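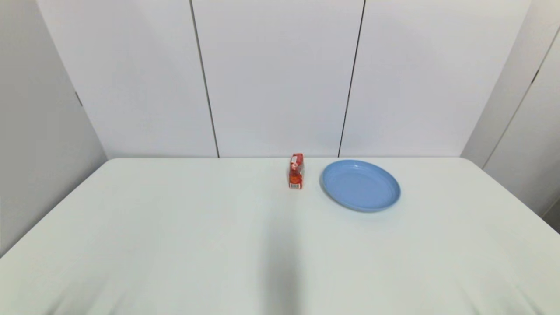
# Iretti Zurkanton countertop dishwasher

Page last checked 16/06/2024

We sell this machine and we like it more than we expected to. We also think the box it comes in promises a good deal more than any countertop dishwasher is going to do, so read the page before you order. Pacheco pays the freight on returns only when a unit is faulty. "It was smaller than I thought" doesn't count as a fault.

## What it is

A small dishwasher that sits on a counter or a strong table. It can be filled by hand through a port on top, or hooked up to a faucet with the hose in the box. It drains through a second hose into a sink or a bucket. You don't need a plumber for either one. You do need a grounded outlet that isn't already feeding a kettle or a toaster oven.

## The capacity claim

Iretti says it holds a full day of dishes for a couple. Whose day, we'd like to know. If your day is cereal, a sandwich and something off the stove, you'll get the plates, bowls and glasses in and the pan will be left in the sink. The rack was laid out by somebody who eats off flat plates only. Deep bowls lean on each other and come out with a dry patch where they touched.

Measure your biggest dinner plate before you order. Plates with a tall rim fit worse than the width would suggest, and the lower spray arm catches anything that hangs through the rack. Spin the arm with a finger before you shut the door. It takes a second and saves you a cycle.
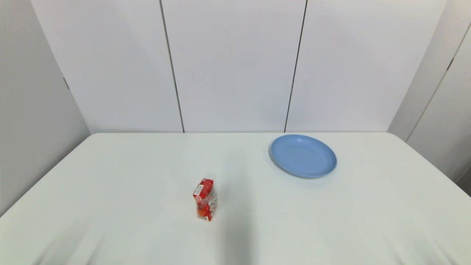 Glasses do well, better than in some full-size machines we've owned. Flatware does fine if you don't pack the basket. Baked-on cheese does not come off and we don't believe the reviews that say it does. Soak it or scrape it like everyone else.

## Specs we trust and specs we don't

| Item | What the maker says | Our note |
|---|---|---|
| Rated life | 3000 cycles | No test method given anywhere in the papers |
| Programs | 7 | We'd keep three of them |
| Warranty | 12 months | Parts and labor, pump included |
| Fill | By hand or by hose | Both work as stated |
| Noise | "Whisper quiet" | No. You'll turn the TV up |
| Drying | "Cabinet dry" | Fan only, plastic stays damp |

About that 3000. It's printed on the carton and again on the front of the manual, and we wrote to Iretti to ask what it was based on. The answer we got talked about the motor. A motor isn't a dishwasher. The door seal, the pump and the inlet valve all wear too, and the warranty runs out long before most homes would get near that number. Treat it as decoration.

## The programs

Use Normal for daily loads, Glass for glasses and Rinse if you plan to run the full wash later. Eco takes so long that we stopped checking on it, though the dishes came out clean. Fruit is a cold spray, and your faucet already has one. Baby Care is Normal with a hotter last rinse, and we would not lean on it as a replacement for whatever your doctor or the bottle maker tells you to do. Quick is quick. It's also why people send us emails about greasy plates.

## Detergent

There is a sample sachet of Metach powder in the box and a card suggesting you buy nothing else. We ran Metach next to plain store-brand powder for several weeks in our own break room and couldn't tell the racks apart. Metach costs more. The manual says other powders "may affect performance," and that's about as weak as a warning gets.

Two things do matter:

- Don't use a full-size tablet. It won't dissolve in the short programs and you'll find half of it in the filter.
- Don't use dish soap, not even a drop. You will have foam on the floor.

We don't stock Metach. If you want it, Iretti sells it direct.

## Where to put it

It needs a flat, level surface that doesn't wobble. The feet are short, so a thick cloth or a towel underneath can block the vent at the bottom. Put it on the bare surface. Leave a hand's width behind it for the hoses, and remember that the door opens down and toward you, so the counter has to be clear in front or the machine has to sit right at the edge.

Steam comes out when you open it early. If you've got cabinets overhead, wait before opening the door – cheap particle board swells and doesn't go back.

Full of water, this is a heavy thing. Folding tables are out as far as we're concerned, whatever the sticker on the leg says.

## What's in the box

- Dishwasher with rack and flatware basket
- Fill hose and drain hose
- Faucet adapter (fits standard threads, not pull-down sprayers)
- Pitcher for filling by hand
- Metach sachet
- Manual

The drain hose is shorter than it should be. Order the longer one if your sink isn't right next to the machine. It's listed on our parts page and it's the accessory we sell most of, which tells you something about the one supplied.

## Who should skip it

Anyone with a family of four or more. Anyone hoping to wash stockpots. Anyone who has room for an 18-inch built-in and is allowed to install one, as the built-in will do more for not a lot more money.

If you rent, or cook for one or two, or just can't stand at a sink for long, it's a fair buy. We'd still wait for the December price if you can hold out. It dropped last year and the machine was exactly the same.

## Parts and repairs

We keep door seals, filters, both hoses and the pump. Control boards come from Iretti and they are slow about it. Have the serial number ready when you write – it's on the back, low down on the left, so take a picture of it before you push the thing against the wall.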